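I bought the Gemby dissection kit in June, after far too long making do with a shoebox of odds and ends, and I've grown so fond of it that I have to tell somebody!
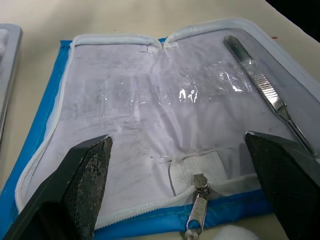
The case is the blue one with the zipper, and it opens out flat on the table, so everything is easy to reach. I do wish the clear plastic inside didn't show every smudge (I wipe it, it smudges again), but the elastic is still nice and snug.

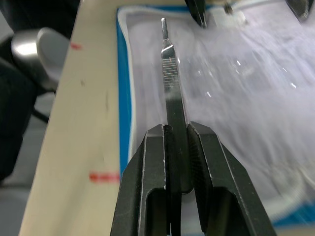
My favorite piece is the stainless scalpel handle. The grip is textured and my thumb stays put, even on a long afternoon. Blades I buy separately.

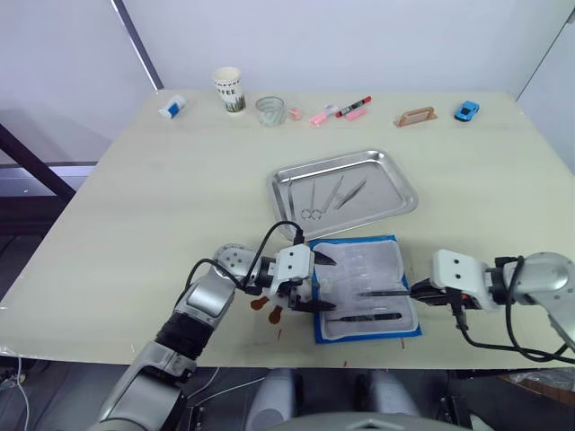

I still like a steel tray for the scissors and tweezers, and Gemby doesn't include one. Mine is a Bravau and was well worth the extra. Four stars from me.

Recent reviews
Turketti hand lens
Bravau steel tray, large
Bhattacharjee slide box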